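Seven weeks of wearing less

16/08/2019

When I moved to Skirton for work I brought 2 suitcases, and one of them was full of clothes. The other one had books and a rice cooker. I say this so you understand what kind of person is writing. I always believed that I need many clothes, because in my family we keep everything until it falls apart, and after that we keep it for cleaning.

Seven weeks ago I decided to try something. I took 30 pieces out of the wardrobe and put all the rest in boxes under the stairs. Underwear and socks are not in the count. I was not sure I can do it, as winter here is colder than I was told and my house has thin walls.

The first week I felt a little ashamed at the office. I thought everyone would notice the same grey trousers. Then I tried to remember what my colleagues wore the day before, and I could not say even one colour. After this I was calmer.

Most of my favourite clothes are dark, and this makes life simple. Dark goes with dark. My mother says on the phone that I dress like a waiter, and she is maybe right, but a waiter always looks tidy.
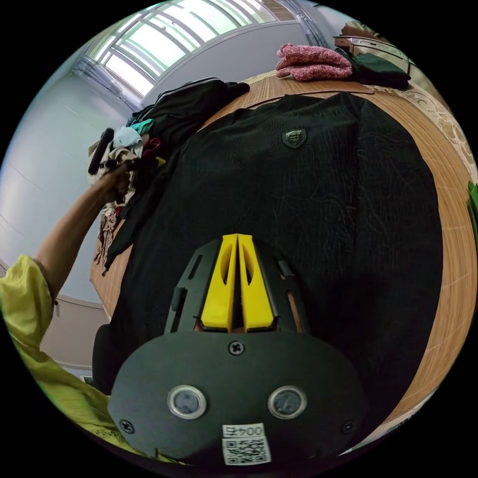

Black knit with the little badge, spread out flat.

Knitwear was the part where I had to learn the most. Before, I hung everything on hangers, and the shoulders grew small points like ears. The woman at the wool shop in Doltent told me to fold knits and never hang them. She also told me to wash them in cool water and not to twist. I bought a bottle of wool soap from her for 8 dollars and I still have more than half.

For drying I use a towel. You lay the jumper on the towel, roll it like a pancake, press with your hands, then open it and leave it flat somewhere out of the sun. In my last flat I had no space for this. Now I have the space but not the sun — it rained most of July. 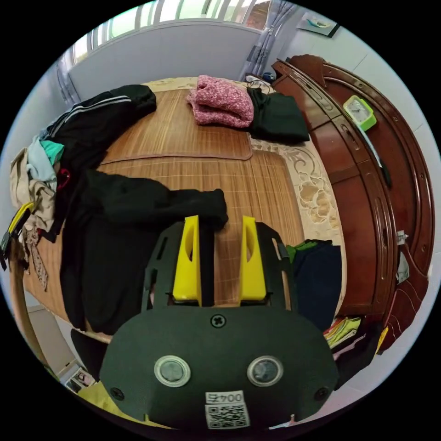

What I missed and what I did not

I missed my yellow raincoat. It was a mistake to put it in the box and after two weeks I took it out, so the honest number is 31. I also missed having a second pair of good shoes, because when one pair is wet you have to go to work in wet shoes or in sneakers.

I did not miss the jeans at all. I had five pairs and I was keeping three of them for a body I had at university. I did not miss the scarves either, which surprised me.
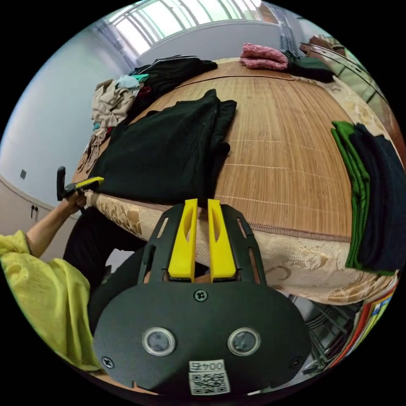

There is also the question of laundry. With fewer clothes you wash more often, this is simple mathematics, but each load is small. I used to leave the washing until the weekend and lose half a day with it. Now I do a small load in the evening while I cook, and folding takes me as long as one song on the radio. My electricity bill did not change in any way that I can see.

Mending took me more time than I expected. A jumper that you wear every third day gets thin at the elbows. I learned to darn from a library book, and my first try looks like a spider had a bad night. The second elbow is better. I use the thread from Watkins, the haberdashery near the station, where they let you bring the garment in and hold it next to the spools until you find the right black. I did not know there are so many blacks.
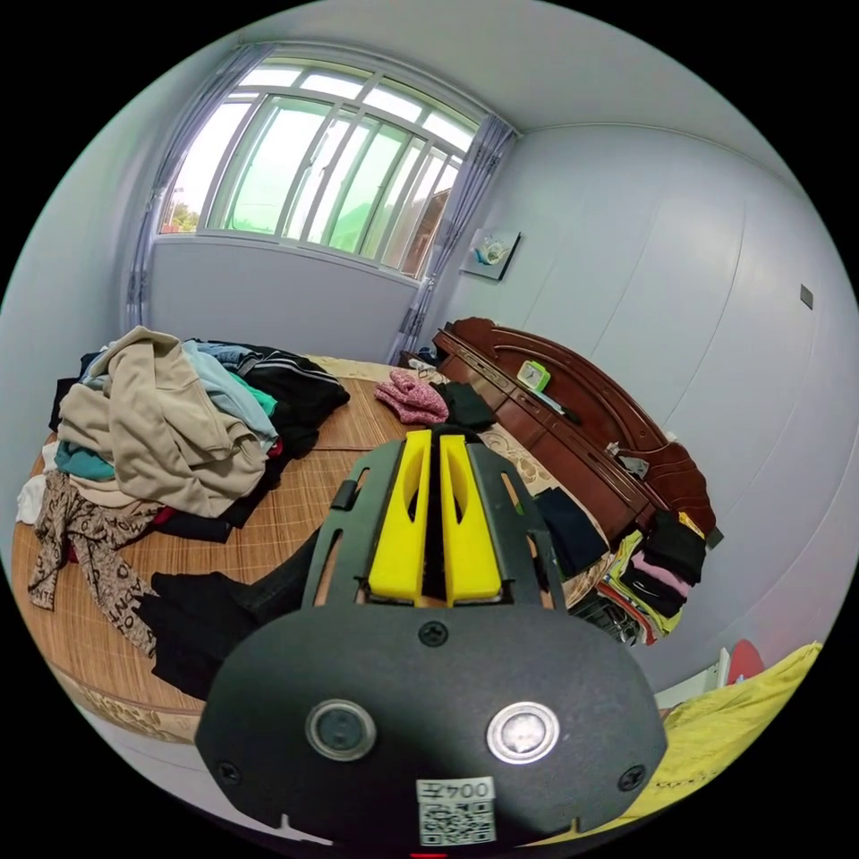
Last week I opened the boxes under the stairs. I was a bit afraid that I would want everything back, but I took out only a cardigan and the linen shirt for summer. Two bags went to the charity shop in Brelholm, and one box I have not decided about. It has the dress from my cousin's wedding and a coat that was my grandmother's, and I do not think such things should be part of any count.

I will continue until October, when it gets warm and I have to choose again. If somebody knows a good way to keep moths away without that terrible smell, please write to me in the comments. I tried lavender and the moths seem to like it.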